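Leave the play food out

My sister-in-law Ermelinda tidies toys the way other people put out fires. Everything in the bin by dinner, lid on, bin in the closet. I used to be the same. I've changed my mind and I want to argue it properly, even though I have 200 other things to do this week.

So. Play food. The fruit, the little cups, the plates, the whole fake kitchen. My case is that it belongs out on a table, spread around, overnight if need be. Not sorted, not in matching sets. Out.

First reason is boring. Kids don't play with what they can't see. We had a bin from Plorkel, big thing, great lid, and inside it at the bottom was a strawberry my son had not touched since November. Put it on the low table next to a bowl and he was serving me strawberry soup before I'd sat down. Same strawberry. Same kid.

Second reason. The mixing is the game. Stores sell this stuff in sets, breakfast set, picnic set, tea set, and parents (me) work so hard to keep the sets together. Why? No real kitchen looks like that. Mine has a cup from Jutitz, a bowl from a garage sale, and one good plate nobody's allowed to use. A plate with a bottle lying next to it and half an orange off on its own, that's a meal somebody is in the middle of. A sealed box of breakfast is just a box.

Plate, orange, ketchup:

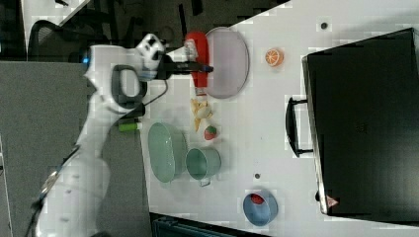
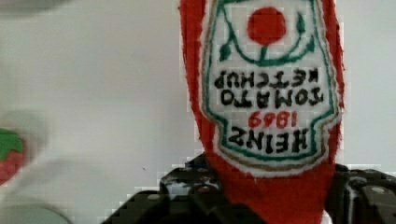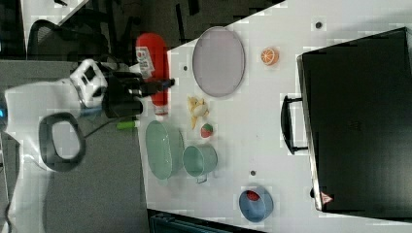
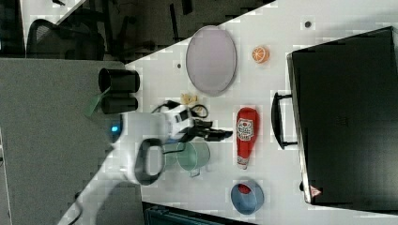
Third, and here is where Ermelinda and I really disagree. She says mess teaches mess. I say a bin teaches a kid that playing ends when a grown up gets tired. If the soup is gone every evening then every morning starts from zero, and zero is hard. Ask anyone who writes for a living. You leave the sentence half done so you have somewhere to start the next day.

Custódio Tavares, who ran the playroom at Birkgate when my oldest went there, had a rule I think about a lot. Clear the floor, leave the table. Floor is for feet, people trip, fine, pick it up. The table was theirs. He'd wipe around things. I thought it was laziness at the time and I probably said so to my husband in the car. I owe the man an apology.

Now the objections, quickly.

It looks bad. Yes. It looks like a kid lives there.

You lose pieces. You lose pieces in the bin too, you just find out later. When it's all on a table you notice the cup is gone the same day, and you can go look under the couch while there's still a chance.

You need the table. OK, this one I can't really answer. We are lucky to have a spare one. Glória Frade wrote to me after my last column and said she has one table for four people and eats at it, and what exactly did I propose. Fair. A tray, maybe? She slides the tray off, everyone eats, tray goes back. She tried it and says it works up to a point, the point being the dog.

It costs money. It really doesn't have to. I counted what we've spent on ours for this column and it came to 52 dollars, most of that one set from Pacheco that I regret, because the "vegetables" were all the same pepper in diffrent colors. The best things we own are odd ones out. A banana from a neighbor. A real measuring cup. Anything soft gets carried around the house, I've noticed, and the hard plastic stuff stays where the cooking is. No theory about it. Somebody should study that.

What I'd actually like to see is less furniture for hiding toys. Go look at any catalog. Bins, cubes, baskets, benches with bins in them. Whole walls of it! And then one tiny table off to the side with two chairs, as if the playing was the extra and the storage was the point. I'd flip it. Big plain table, low, white or whatever color you can stand to scrub. One shelf. Done.

Ermelinda read a draft of this and says I should come over and see her closet, it's all labeled now. She has my strawberry in there, by the way. We left it at her house over the holidays and I'm told it's filed under fruit. I'm going over at 5 to get it back, so thats all I have time for.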